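Foro de viajes > Europa Central > Alojamiento y traslados

Tema: Del aeropuerto de Ornik al Hotel Magyar, ¿tren o autobús?

plonder_viajera
26 de septiembre de 2023
¡Hola a todos! Por fin tengo los billetes para Ornik, vamos en febrero mi hermana y yo, y estoy que no duermo de la emoción. Nos alojamos en el Hotel Magyar, el de la plaza Grerano, y llegamos a las diez y media de la noche. ¿Qué me recomendáis para ir al centro con dos maletas grandes? En la web del hotel mencionan el autobús 206, pero en otro hilo leí que de noche ya no pasa.
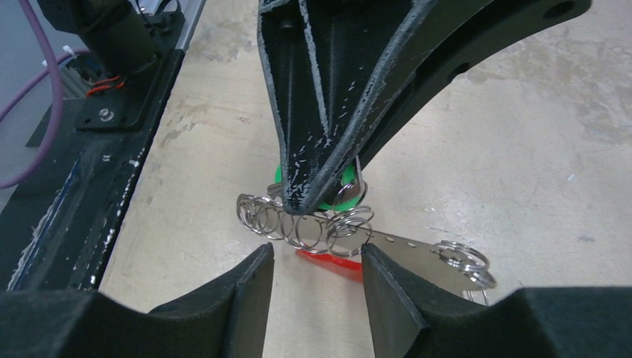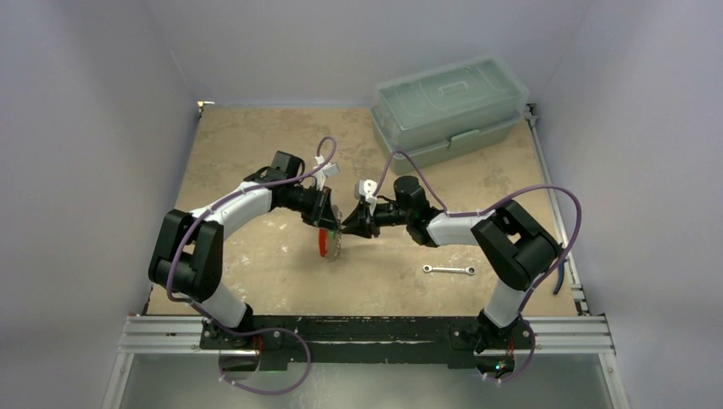 RE: Del aeropuerto de Ornik al Hotel Magyar

tomas_k
¡Qué envidia! El Magyar es una maravilla, pedid habitación al patio. El 206 deja de pasar a las nueve y media, así que olvídate. De noche va el 224, que sale de la misma dársena (saliendo de llegadas, a mano izquierda, pasada la cafetería) y te deja en la plaza Grerano, a dos minutos del hotel. Tarda algo más porque da la vuelta por los barrios del río, pero es un paseo precioso con las luces.

maletasinruedas
Pues yo no estoy de acuerdo con Tomás. El 224 con dos maletas grandes es un suplicio, no tiene sitio para equipaje y se llena con la gente que sale de trabajar del aeropuerto. Tren hasta Ornik Central y luego tranvía, sin dudarlo. El último sale a las 23:15.

tomas_k
Hombre, suplicio... Yo lo he cogido cuatro veces y siempre he ido sentado. Y en la estación central hay que subir las escaleras del andén 3, que el ascensor lleva meses averiado.

maletasinruedas
En junio funcionaba. Será cuestión de suerte :)

Piroska Lengyel
Vivo en Ornik y me encanta que vengáis en invierno, ¡la ciudad está preciosa! Los dos tenéis algo de razón. Si el vuelo llega puntual, tren. Si se retrasa, el 224, que pasa toda la noche. El billete de tren me costó 3.926 la última vez y vale también para el tranvía durante una hora - guardadlo, que los revisores son muy serios. En el autobús no dan cambio de billetes grandes, llevad alguno de 1.000.

plonder_viajera
¡Mil gracias, Piroska! ¿Y la recepción del Magyar está abierta a esas horas?

Piroska Lengyel
Sí, toda la noche, pero la puerta principal la cierran a las once. Hay que llamar al timbre de la calle lateral.

tomas_k
Y no os perdáis el desayuno, por favor. Los bollos de amapola vuelan antes de las nueve.

maletasinruedas
En lo de los bollos sí que le doy la razón. Los de nuez todavía mejores.

plonder_viajera
Pues tren si llegamos a tiempo y el 224 de reserva. ¡Ya os contaré a la vuelta!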